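Search tickets and articles
Search

Graro Collections Database, Support
Ticket 229: Roman ball game records missing from subject search
Opened: 18/09/2020
Reported by: Delyth Gethin, Corkthorpe Museum of Games
Assigned to: Tin-yau Tsao
Component: thesaurus, subject index
Status: Resolved

Reported problem

A subject search for "trigon" returns 3 records. The old card index at Corkthorpe lists 60 objects and casts under that heading. The missing records open normally when called up by accession number. A keyword search on the description field also finds them. Only the subject search fails.

Browser and account do not matter. Same result logged in as curator and as guest.

Steps to reproduce

1. Open Advanced Search.
2. Set the field to Subject (controlled).
3. Enter trigon and leave "include narrower terms" checked.
4. Run the search.

Expected: all records indexed under the Roman three-player ball game.
Returned: 3 records, all of them added this year.

Log

Tsao: Reproduced on the live site and on the test copy. The three records that do come back carry the term "trigon (ball game)". Pulled one of the missing records for comparison. It carries "trigon" with no qualifier. The thesaurus has two entries with that label. One is the ball game. The other is a triangular harp, filed under Musical Instruments, Stringed.

Tsao: The unqualified term resolves to the harp. The search form then applies the site filter "Games and Sport" and drops everything that resolves outside it. This explains why the records vanish without an error message.

Gethin: Can confirm we have no harps. The unqualified term was used here for every ball game entry before the Meredith import. The Meredith list added the harp.

Tsao: Import log checked. The Meredith vocabulary file has 1,000 terms and was loaded with "merge on label" turned on. Matching labels were merged without comparing parent terms, and in a conflict the incoming parent won. "Trigon" lost its parent "Ball games, Roman" at that point.

Rowlands: Are other games affected? We have follis and paganica at Rodport, both well used by school groups.

Tsao: Follis is affected. In the Meredith list it is a bellows, filed under Metalworking Tools. Paganica has no match in the import and is intact. Harpastum is intact. Pila is intact as a ball, although the same label also exists as a mortar. The two pila entries had different qualifiers before the import, so the merge skipped them.

Rowlands: Please do not rename follis to "inflated ball". Our printed labels use the Latin.

Tsao: No change to preferred labels is planned. Only qualifiers and parents will change.

Fix applied

1. Exported the subject index as a backup.
2. Split "trigon" into "trigon (ball game)" and "trigon (harp)".
3. Split "follis" into "follis (ball)" and "follis (bellows)".
4. Restored the parent "Ball games, Roman" on both game terms.
5. Reassigned the unqualified records by holding department. Anything held by Games went to the game term.
6. Rebuilt the subject index on test, then on live.

The first rebuild on live stopped partway with a lock timeout. A scheduled export from Rodport was holding the table. Tomos Nicholas paused the export and the second rebuild completed.

Verification

Subject search for "trigon (ball game)" now returns 60 records. Plain "trigon" opens a choice screen listing both meanings. Gethin compared the result list with the card index and found one accession number with two digits swapped. Corrected in the record. It is unrelated to this fault.

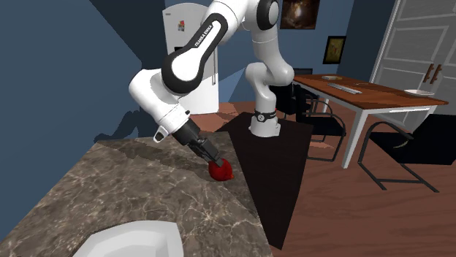
Does the split change how a record for a ball used in more than one game should be indexed?
Add each game as its own subject term, with the qualifier, and put the ball type in the Object Name field. Do not combine two games in one term.

Follow-up

"Merge on label" is now off by default for vocabulary imports. Myfanwy Cadwaladr is to add a warning when an incoming term has the same label as an existing one but a different parent. Tracked separately.

Saved searches that use the plain term will open the choice screen until they are edited. Corkthorpe has updated its own. Rodport still has two to do, both on the gallery kiosk account.

Closed by: Tin-yau Tsao
Resolution: Data corrected, import setting changed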